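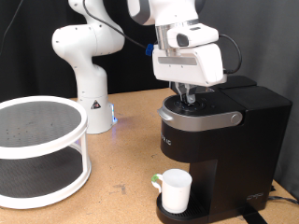

Notebook Home | Entries | Bench Rules | Search | Older | Newer

Coffee bench, January, started 9:40 am

Goal for the morning was to write the bench rules down properly. Up to now they have lived on a sticky note that says BE CAREFUL, underlined twice. Delacroix wants something an auditor could read. I want something I could read before lunch.

What I have so far, in the order things annoyed me:

Speed. 150 mm/s at the tool whenever the fingers are below the top of the reservoir. The old sheet said "slow," and we have at least three schools of thought on slow. Free-air moves stay at whatever the Prardale controller allows in reduced mode. If a replay was recorded faster than the cap, it gets re-recorded. Scaling it down in software is how we ended up with a grasp that closed after the arm had moved on, and I don't need to see that again.

Lid and pod chamber. Hands and gripper never share it. The brewer has a needle in it and does not care whose finger it meets. To clear a stuck pod by hand: pause the program, hit the stop, wait for the arm to settle, then reach. A paused program is still a program. I wrote that in capitals on the whiteboard and someone added a smiley face.

Staging. Pods and cups start on the top tier of the turntable, and the turntable gets a home mark so it stops drifting between runs. The bottom tier is not for your keys. One pod out at a time. Reset means the lid is where the run sheet says it is, checked by eye, before anyone presses start.
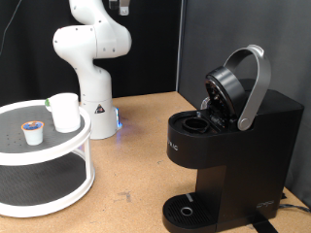
Paloma Kapoor wrote in the margin that a reset check done by the same person who wants to go home is a reset check in name only, and could we please have 2 people initial it. She also wants the lid state written as "open" or "closed" and never "ready." Fair on both counts. I have used "ready" to mean each of them, sometimes on the same page.

So: two sets of initials. If you are alone on the bench you may do dry motions with no pod and no water, and that is all you may do.

Water. Dry runs are the default. For wet runs fill to 200 ml, never to the line, and write WET at the top of the sheet. Cord goes off the back right and stays out of the arm's path. The strap under the brewer is part of the setup. Do not remove the strap because it looks untidy.

Cups. Paper is fine for approach and grasp work. Nothing gets carried over the table with liquid in it until the grip force number is signed off, and it isn't, because I keep finding better things to do. Dolten's sheet gives a force range for "cups," as if there were one kind.

Cup placement gets judged against the ring on the drip tray. Near the ring is a fail. Lowering starts only after the cup has stopped swaying, which means waiting, which I know we all love.

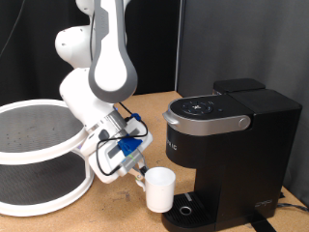
Stopping and logging

Stop button lives on the operator's side, within reach while seated. Test it at the start of each session by pressing it. Looking at it is not a test.

Every stop gets a line in the log, including the embarrassing ones. Time, what the arm was doing, who stopped it, one sentence. "Got nervous" is a valid reason and I'd like to see more of it. The Namance template has 14 fields for this and so gets filled in by no one; I cut it to four.

After 200 cycles, check the finger pads and the wrist cable for wear. The cable loops out far enough to catch on things, so watch it on any move that turns the wrist near the lid.

Still open:
- who owns the grip force number (me, apparently)
- whether the turntable should be clamped during runs
- new sticky note

Draft goes to Paloma after 4 pm for initials.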